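Print | E-mail

3.2 Closure of the muscle layer

Wound closure at the Hebden site followed the same protocol for all 730 patients. The muscle was closed first – the skin was left for a later step – and dressings were changed after 12 hours.

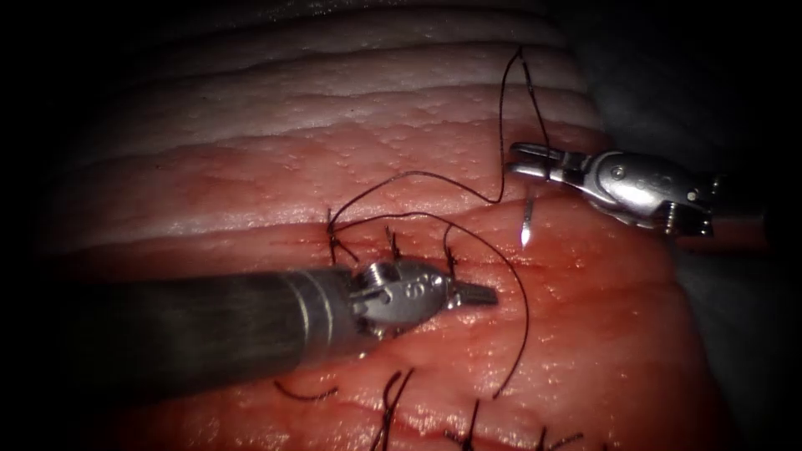

Reading time: 2 min

Figure 2. Stitched incision edge in a red, muscle-like surface.

Pain scores were collected by the nurses in Plukmont every Friday. Almost 90 percent of the forms were complete, and the missing ones were not replaced.

Print | E-mail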